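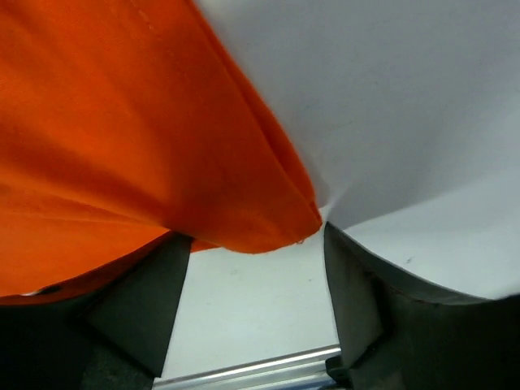
Where Do Event T-Shirts Go?
Final report, Consumer Studies project

Summary

Most students at our school own at least one T-shirt they got for free or as part of an entry fee. We wanted to know what happens to those shirts after the day they were made for. We used a paper survey, a few longer interviews, and a visit to Bimach, a secondhand store near the school. Most of the shirts are kept, but few are worn outside the house. People mainly keep them to sleep in, paint in, or use as rags.

Why we picked this topic

The idea came from the Skurkura fun run. Every runner gets a shirt, and the same design comes back each year with a new date on the back. By the next spring there are two or three of them in a lot of closets, and the older ones do not get much use. 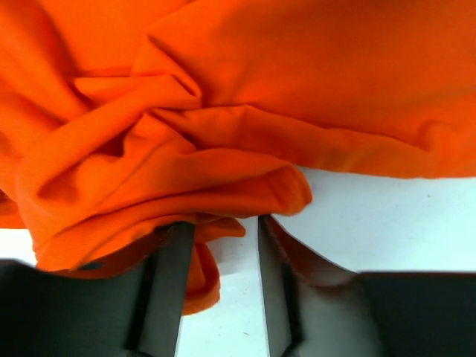 We also knew from class that cotton takes a lot of water to grow, and that dyeing and shipping add to the cost. A shirt worn once is a poor use of all that. Our teacher asked us to keep the project to things we could check ourselves, so we left out the question of how the shirts are made and looked only at how they are used.
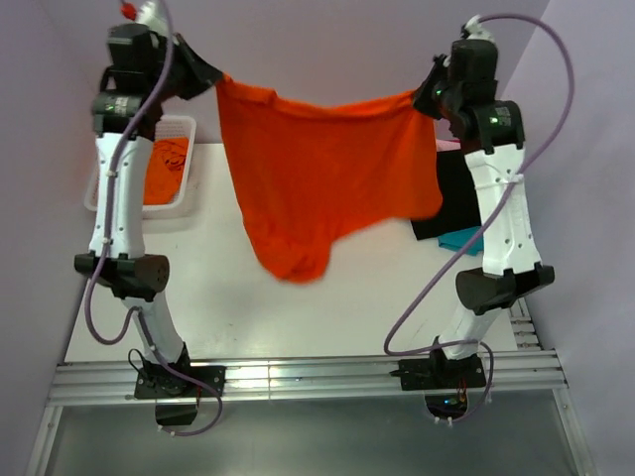

Report by Aino Tikkanen and Guilan Cheng
Thu 12 July

Method

We printed 200 survey forms and left them in homerooms in June. We got 118 back. The form asked whether the student owned any event shirts, where they came from, and when one was last worn in public. Guilan then interviewed five students who had said they would talk to us. Aino typed up the answers and did the store visit.

Results

Of the students who answered, 102 owned at least one event shirt. Sports days and fun runs were the most common source, followed by summer camps. The most common answer for "last worn in public" was the day of the event.

The interviews told us more than the forms did. Fit came up every time. Shirts are often ordered in a few adult sizes, and smaller students end up with something that reaches their knees. The date was the other problem – one student said wearing an old one felt like carrying around an expired ticket.

At Bimach we were told that plain shirts sell quickly and printed event shirts hardly sell at all. The store puts them in the bargain bin first and then cuts them up for cleaning cloths.

What we would change

The form should have asked how many shirts each person had. We only asked yes or no, so we can't say anything about totals. Some students also counted team uniforms, and we had no way to sort those out afterward.

We have sent the Skurkura organizers two suggestions: leave the year off the design, and let people sign up without a shirt for a lower fee. They have not written back yet.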